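Casska opens sign-ups for its table-wiping kit, and I got a look

Oct 14, 2021

If you've been following this page for a while you know I have a soft spot for robots that do boring jobs, so when Casska sent word that its wipe-down kit is finally going on sale I cleared my afternoon and went over to the Trerari building to see it for myself. The short version: sign-ups are open now, the first kits ship in November, and the price is $2798 if you already own a two-armed robot that can run it. (If you don't, well, that's a much bigger check and a different article!)

So what do you get for the money? The kit is mostly software, plus a pair of wrist cameras with their mounts and a starter pack of cloths. You tell it which table it's in charge of, you leave a cloth within reach, and it's supposed to spot a spill, pick up the cloth, wipe, and put the cloth back down. The demo I'd been promised was coffee with milk, which Casska says was the drink its test customers complained about the most. Fair enough -- it's the one I complain about the most too.

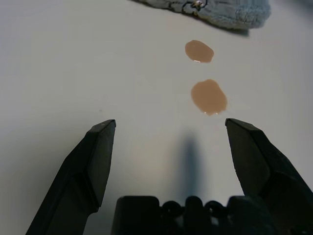 One reader wrote in as soon as I mentioned the visit, wanting to know why anyone would pay that kind of money for something a busboy does in ten seconds, and whether the thing can tell a spill from a pattern in the tabletop. Good questions, both of them. On the first, Casska's answer is that the kit isn't meant to be bought for one table in one diner. It's going after office kitchens and hospital break rooms where a robot is already on the payroll for other chores and sits idle between them. On the second, the company was pretty upfront with me: plain, light surfaces are where it does best, wood grain is okay, and it doesn't recommend the kit for speckled stone at all right now. An update for that is planned, but I couldn't get a date out of them, and believe me, I tried.

There's also the matter of what you pay after the first year. The license runs $66 a month per robot from month thirteen on, and that covers updates and phone support. Skip it and the kit keeps working with whatever version you've got, which I was happy to hear. I've been burned by gadgets that turn into paperweights the day you cancel.
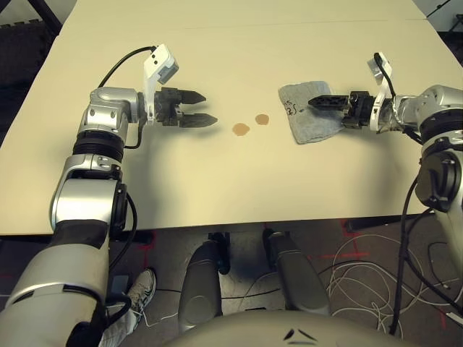 Cloths are going to be the running cost that sneaks up on people. Casska sells its own in packs of 80, made by Fustel, and says you can use any brand as long as it's thick enough for the fingers to get hold of. I like that a lot, and I like even more that it doesn't need to be laid out just so. A crumpled gray terry cloth on a cream table, with a bit of handwriting on it, is pretty much what you'd find next to the sink in my own kitchen, and I'd want any robot of mine to be fine with that. What the kit won't do is rinse. Once a cloth is soaked, somebody has to swap it out, and the software sends a reminder after a set number of wipes that you pick yourself.

For comparison, Rawat has a wiping add-on too, and it's $400 cheaper, but it only works with Rawat's own arm and it wants a special pad clipped on in place of a gripper. That's fine if wiping is all you're after. If you want the same robot to put the mugs away afterward, you'd be changing tools all day long, and I can't see anyone in a busy break room putting up with that for more than a week.

Casska is taking a limited number of orders in this first round and says it will contact people in the order they signed up. I've asked for a loaner so I can try it on salad dressing, ketchup and the sticky ring under the honey jar -- send me your own worst spills and I'll add them to the list.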